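Prulton Shared Workshop
Tickets > Bench 3 (arm and bin)
Ticket 316: Arm stops with joint torque fault on the far left of the bin
Status: Closed
Opened by: Subira Obura
Assigned to: Kumiko Tanabe
Opened: November 16, 2018

Report

The arm stops partway through a pick when the target is in the left third of the bin. The pendant shows an external torque warning on the wrist and the brakes come on. Picks in the middle and on the right are fine. It happens with the gripper empty as well, so I don't think it is the weight of the object. Restarting clears it until the next pick on that side.

Software is the Pleveser build we have been on since February. I have not changed any speeds. The last thing done to the bench was the new cable run to the gripper.

Steps to repeat:
Load the program bin_left_slow.
Run it with any object near the left wall.
Arm goes down, turns the wrist to line up, stops.

Subira

Comment 1, Kumiko Tanabe

Can you attach the log, and run the same program with the wrist turn taken out? I want to know if it stops on the way down or only on the turn.

Comment 2, Subira Obura

Log attached (run 2125). With the turn taken out it goes down and comes back up with no fault, 30 times in a row. With the turn put back it failed on the second try.

I also moved the program over by a hand's width to the right and left the turn in. That works. So it needs both the reach and the turn.

Comment 3, Kumiko Tanabe

Thanks. The log shows the torque rising steadily through the turn and tripping at 166 degrees. A knock against the wall would be a sharp spike, and there isn't one. It looks like something pulling. My guess is the cable.

Before you take anything apart, please check these with the arm stopped and the key out:

1. Is the payload setting still the one for the current gripper? Someone may have loaded the old Protier file.
2. Is the bin clamped, and has it moved against the tape?
3. How much slack is there between the last tie on the link and the gripper connector, and is it free to move?

Comment 4, Subira Obura

Payload is right. Bin is clamped at the back left corner and has not moved. I left all the grasping objects in, so the grapes, the glove, the scraper and the rest are where they were for the failed run.

The yellow cable and the black ones are bundled together along the top of the link, then they cross down over the orange-brown joint and loop back up on the left.
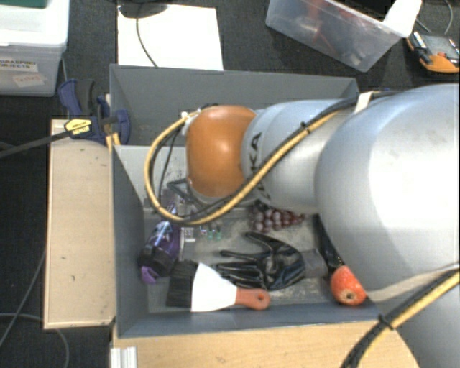

I can pull the loop out by hand a little, but it goes stiff well before the end of the turn. The tie on the link is done up hard and nothing slides through it. I tied it that tight when I fitted the run, as the bundle was sagging into the bin.

Comment 5, Kumiko Tanabe

That would do it. When the arm reaches left the bundle is already using up its slack, and the turn takes the rest. After that the wrist is pulling on the tie and the controller reads it as a collision.

Please don't raise the torque limit to get round it. I know the Lindsay page in the wiki suggests that, but it was written for a lighter arm and should come down.

What to do:

Cut the black zip tie on the link. Leave the straps alone for now.
Put the arm at the far left position by hand, with the wrist turned as far as the program needs.
Feed cable forward until the loop is loose in that position.
Fit a new tie, snug enough to hold the bundle up but loose enough to let it slide.
Go back to the middle position and check that the loop does not hang below the gripper fingers.

Check the yellow cable for flat spots where the old tie was. If the jacket is marked, tell me before you power up.

Comment 6, Subira Obura

Done. No flat spots, only a faint line from the tie. I had to feed through more than I expected and the loop was then too low in the middle position, so I took some back and tried again. On the third go it cleared in both places.

Ran bin_left_slow with the turn in, 30 picks, no stops. Peak torque in the log is well under the limit. Then I ran it at normal speed and got one stop, but that was a real one: the gripper caught the scraper against the front wall. I moved the scraper and it carried on.

Comment 7, Kumiko Tanabe

Good. I have looked at the new log and the slow climb in torque has gone. I will add a line to the bench sheet saying the cable has to be checked at full left reach after any work on the run. The Lindsay page now has a warning at the top until I get round to rewriting it.

The scraper stop is a grasp planning problem, so open a new ticket if you want it looked at.

Closing this one.

Resolution: cable tie on link too tight. Replaced, slack reset, tested.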